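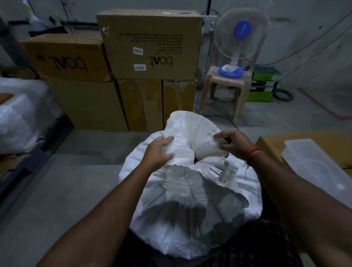
How many demonstrations of one task should we record before the first training run?

Weronika Śliwiński
Posted October 2019

We are setting up data collection for a two-arm policy at Naretmont. The first task family is bag handling: open a sack, reach in, take out one item, close the sack. Input is head-level video plus wrist pose. Operators record with their own hands and we retarget to the arms afterward. I have budget for 500 episodes and would like to avoid spending all of it before I learn that the protocol is wrong. Is there a sensible number for a first pass, and should it come from one operator or several?

Damian Reisinger

Record 50 with one operator and train on those. The result will be poor, but a run of that size exposes the faults that matter at this stage: dropped frames, clock offset between video and pose, episodes that start with the hands already on the object, labels that disagree about where "open" ends and "reach" begins. Fix those, throw the 50 away if you have to, and spend the remaining 450 on the corrected protocol.

For the second pass use at least four operators. One person settles into a single way of gripping a bag within an hour, and the policy will copy it, including the parts that your grippers cannot reproduce.

Two settings I would fix in writing before anyone records:

Start pose. Hands out of view, one second of stillness, then begin. Trimming is much easier afterward.

Failures. Keep them, with a flag. If an operator drops the item and picks it up again, the recovery is useful data. If they stop and restart the whole task, end the episode and open a new one.

Hold out by location and by operator. A random split over episodes will give you a validation score that means very little, as neighboring episodes from one sitting are close to duplicates.

Fares Chidiac

we did 14 and it worked fine. depends on the task

Dorota Laskowska

Fares, 14 can be enough for a rigid part in a fixture. Film and woven plastic are a different matter. The shape of the opening is never the same twice, and the fingers hide most of it during the part you care about.

I agree with Damian on the pilot, with one change. Split the 50 by bag state — full, half full, nearly empty — and log the state as a field. On the Kirley set we left it out and had to go back through every video in December to add it by hand. Bag weight changes how people use the second hand, and without the field you can't tell whether a bad rollout comes from too little data or from a state you never recorded.

Also vary the support surface. Lap, floor and table give different wrist angles, and retargeting from a lap to a fixed table loses a fair share of episodes to joint limits. Run the retargeting on the pilot before you schedule the other operators.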